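Chapter 7
Cable Layout on the Bench

7.1 Scope of the chapter

Chapters 5 and 6 dealt with connectors as single parts: the pin, the shell, the latch, the strain relief. A finished joint is only as sound as the run of conductor on each side of it, and that run is usually set by hand, on a bench, in a few seconds. This chapter covers the handling of flat and round conductors between the time they leave the bag and the time they are fastened inside a housing. It assumes that the reader can identify the common connector families and can read a wiring drawing at the level of Chapter 3.

Three quantities are used throughout. The free length is the length of conductor between two supported points. The bend radius is measured to the inside face of the conductor at the tightest part of the curve. The exit angle is the angle between the conductor and the face of the part it leaves, taken at the point where it first becomes free to move.

2 comments

7.2 Why layout is taught before fastening

In the Nestbridge bench course, 1,914 small assemblies were inspected after their first closing. Of these, 486 were sent back for rework. The inspectors sorted the rework by cause. Faults in the connector itself made up 84 of the returns, and conductors that had been creased, twisted or pulled short before fastening made up 151. The remainder were spread over labels, screws and missing parts, and are not treated here.

Kuroda, who ran the inspection, noted that most creases were found within one connector width of the joint. A conductor is stiffest where it enters the shell and is therefore forced to take its whole bend just outside it. Spreading the bend over a longer free length lowers the strain at the entry. It also leaves slack for reopening the housing, a point taken up again in Section 7.6.

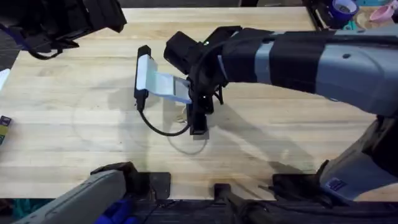
A flat conductor and a round one do not take up slack in the same way. The round conductor bends equally well in any direction, and a loop laid on the bench will settle into whatever plane the bench gives it. The flat conductor bends easily across its thin dimension and hardly at all across its wide one. Both habits can be seen at the small upright black device on the table: the pale blue and white strip leaves it in one gentle curve, while the black cable from the bottom of the device loops down and to the right across the wood. For any flat part of this form, the curve should be kept in a single plane, and a change of direction should be made with a planned fold, never by twisting the strip along its length. The method for planned folds is given in Section 7.5.

7.3 The work surface

The surface should be level, clean and large enough for the full free length of every conductor to lie on it. A conductor that hangs over the edge loads its own joint. Wood is acceptable for layout practice with scrap parts. For live boards, use a grounded dissipative mat, following the procedure in Appendix B.

Color matters more than it would seem. Dark cable is easy to follow against a pale top, and a loop that has passed under another part is noticed sooner. Light conductors are better checked against a dark mat. Where both are present, as is common, choose the surface for the conductor with the smaller permitted bend radius.

Older Skimow benches have a raised front lip. Remove it or work behind it, as a flat conductor drawn across the lip will take a set.

7.4 Order of work

Place the device first, in the orientation it will have in the housing. Lay out the round conductors next and let them relax. Bring in the flat conductors last, supporting the free end until the curve has been checked. Measure the bend radius with a gauge pin. If the pin for the minimum radius does not sit inside the curve without touching both legs, the free length is too short and the part must be moved.

Hold a flat conductor at its end, on the stiffened portion if it has one. Gripping the middle of the run produces a local crease that may not show until the conductor has been flexed many times.

Exercise 7.1 at the end of the chapter uses the Chukwu practice kit. Readers without the kit may substitute any

14 shares

flat conductor of similar width, provided its minimum bend radius is known.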